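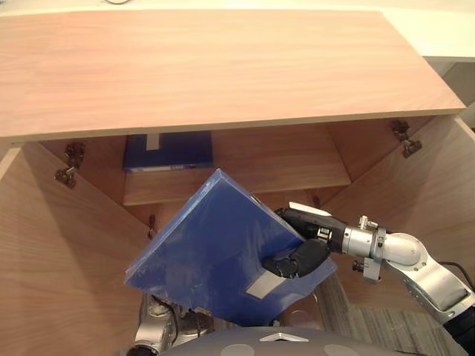

Second progress report on the shelving helper, covering the stretch from the spring check-in through the end of July. Thank you again for backing this! When Nosipho and I applied, we had a sketch, a pile of borrowed parts and a corner of the Esquivel Street workshop. Now we have two arms on one body working at a cabinet, and the job we promised to take on first, putting binders away, has become our daily practice. The royal blue plastic one held up in front of the shelf is a good test piece, slick enough to punish a lazy grip and with papers that like to poke out between the covers. The right hand takes it by the side, with a finger across the front and another behind, and that is the grip we've settled on after trying several worse ones.

Where the money went

Of the 1,420 dollars released for this period, the biggest share went to the wrist parts and the replacement finger joints for the right hand. We spent 189 on cable, connectors and strain relief, more than planned, and I'd make the same call again. The old cable run snagged every time the elbow bent past a right angle. Danjuma Chukwu rerouted all of it over two long evenings and we haven't had a dropout from that side since. The receipts are in the shared folder under Braser, which is still our name for the whole build (Touran's dog, if you were wondering).

What works

Reaching into the cabinet without hitting the door hinges. This was our number one worry in the last report. The hinge hardware sits right near the top of the opening, and the arm used to drift toward it on the way in. Touran Nouri wrote a new approach path that comes in low, straightens up, and only then moves toward the shelf. We ran it 100 times with an empty hand and got 6 light touches, all of them early in the session before we corrected the height setting. With a binder in hand the number is worse and I don't want to quote one until we've done a proper full run.

Holding on. The fingers used to close with the same force on everything, which bent the covers. Elvia Palacios tuned the closing so the hand stops when it meets resistance and then adds a small squeeze. We all cheered the first time it carried a full binder across the cabinet without creasing it.

Stopping safely. The red button is wired to both arms now. Last time it only stopped one, which you rightly asked about. We test it at the start of every session, and Algirdas Ots signs the sheet.

What doesn't work yet

Letting go. Picking up is miles ahead of putting down. Laying a binder flat on the shelf means tipping it from a steep angle to level inside a fairly tight box, and the wrist runs out of comfortable room just as the top panel gets in the way. Two ideas are on the bench. One is to tilt the binder before it goes in and slide it along the shelf. The other is to let the left arm support the lower edge while the right one rotates.
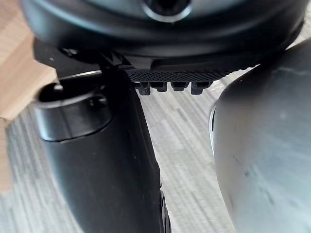 I'm rooting for the second one, but it needs the two arms to agree on timing, and at the moment the left one lags. Touran thinks that's a settings problem and wants a week with it before we buy anything.

The glossy covers are still trouble for the vision side too. Under the overhead lights they flare, and the software sometimes decides the spine is several inches from where it really is. Turning off one row of lights helps a lot. We'd like a fix that doesn't depend on the light switch, so Elvia is collecting views at different times of day to see how bad it gets.

Changes to the plan

We've moved the drawer task to the final period. Nosipho Mtshali made the case that a drawer adds pulling forces we haven't tested for, and after looking at the shoulder mounts together we agreed with her. The extra weeks go to putting down. The total budget stays the same.

We've also dropped the Kaltex controller board from the shopping list. The one we have is doing fine, and that money can stay in reserve for spare fingertips.

Next steps

Finish the two-arm put-down and run it with full binders, thick and thin. Get the left arm's lag sorted. Write up the wiring so the Rurnska group can copy it for their own build, something they've asked for twice now and we've been slow about. Then an open evening at the workshop, starting at 6:30 p.m. on a date we'll send you as soon as the room is confirmed. Please come if you can, we'd love to show you the hinge approach in person. Algirdas has offered to bring his own binders from home for it, all different sizes.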